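Drillero tabletop demo pack, two-handed version: short review
Gunnel Dalen, 28 June 2025

Bought this for the Luik project becuase we needed two-handed examples and had no time to build our own kitchen scenes. Three weeks in. Quick notes, sorry for the mess.

What you get: the simulator, 16 table layouts, and 1,000 recorded runs to start you off. You add your own by driving the hands with gloves. We've done 226 so far.

Install was painless. Glove calibration wasn't. Thumbs drift, and you have to redo it after every long break. Manual says once a day. No.

Recording itself is good. Press, do the task, press again, label it, next. Bad runs can be binned straight away, and I wish our old Zavton setup had done that. 80 runs in one afternoon is my best and my arms knew about it.

Objects are a decent mix. Trays, plates, baskets, food. Table textures look properly worn, which I like, our last set was all clean white tops and the policy fell over on anything else.

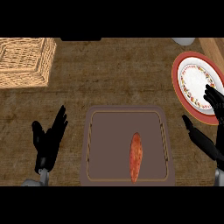

Grumbles. Contact on plate rims is twitchy, fingers sometimes sink in a bit, and those runs need weeding out by hand. Export is slow. Labels are free text so two people will write the same task two differnt ways, agree your wording first.

Support answered in a day, fair enough.

Would I buy again? Yes, for tabletop stuff. Not for drawers or doors, there arent any. Four out of five.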